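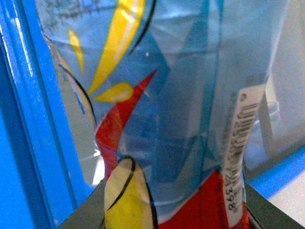
Hello again! It's been a while since the May letter, and my excuse is that I've been cleaning out the pantry, which in this house is also the hallway closet, the place where the vacuum lives, and the place where I put every single thing I plan to deal with later. I finally dealt with it. Well, most of it.

What I found in there, mostly, was plastic bottles. Thirty, to be exact (I lined them up on the floor and felt a bit faint). I save them for watering seedlings, for freezing, for road trips, for the school craft drive that I'm fairly sure ended two years ago. Some of them had caps and some didn't. A few had gone so soft from being squashed behind the vacuum that they wouldn't stand up on their own.

So I've made some rules, and I'm going to share them here because several of you wrote in after the last letter asking how I handle recycling in a small apartment, and the answer at the time was "badly."

First, the plain ones go. If a bottle has a boring label, or no label, it gets rinsed and goes out with the rest. I use the bin from Conside, the tall narrow one that fits beside the fridge, and once it's full that's it, I walk it down to the drop-off on Gulia Street. No second bag on the doorknob! The doorknob bag was how I got into this mess.

Second, the pretty ones get a trial period. I know this is silly. But some bottles these days have such good wrappers on them, big yellow petals and red swooshes and that black outline like something out of a comic book, and on clear plastic with a bit of blue to it the whole thing looks like stained glass when the sun gets in. I can't throw that out on the same day I finish it. I've tried. So a pretty one gets to live on the kitchen windowsill for as long as I keep it clean and use it for something, and when it starts looking sad it goes in the Conside bin with the others.

The windowsill is about 30 inches wide, so you can see how the math works out. There's room for a few bottles, the dish soap and my one surviving basil plant, and if I want a new bottle up there then an old one has to come down.

Now, what to do with them while they're up there. My favorite is still cut stems. A thin bottle will tip over with anything tall in it, so I put a handful of gravel in the bottom first (I bought a bag of Berex pea gravel for a fish tank we no longer have, and I expect to be using it up until I retire). Zinnias look wonderful. So does mint, which roots in the water while you're ignoring it, so you get a bouquet and then a plant.

If the plastic has gone creased and crumpled, you can sometimes bring it back a little. Fill it with lukewarm water, put the cap on tight, and give it a gentle squeeze around the dents. Please don't use hot water. I did that once and ended up with a bottle shaped like a kidney. And leave a few of the creases in, if you ask me - they catch the light and I've come to like them.

Sticky residue, since two of you asked: baking soda and cooking oil, mixed to a paste, left on for as long as it takes to drink a coffee, then wiped off with an old sock. Keep it away from any printed part you want to save, because the rubbing can take the color with it. I lost a really nice red that way and I'm still annoyed.

I also tried cutting the wrappers off and using them as bookmarks. They curl. I pressed one under the big Teoh cookbook for a week and it came out flat as anything, and by dinner it had rolled itself back up like a pill bug. If you've found a way around that, please write and tell me, I would love to know.

The closet, by the way, now has a floor. The vacuum rolls straight in and straight out again, and I keep opening the door just to look at it. Next up is the shelf over the washing machine, where there is a shoebox full of lids and, as far as I can tell, nothing that any of them fit. More on that next time, along with the plum cake recipe I promised you and forgot. Keep the letters coming, and save me your zinnia seeds!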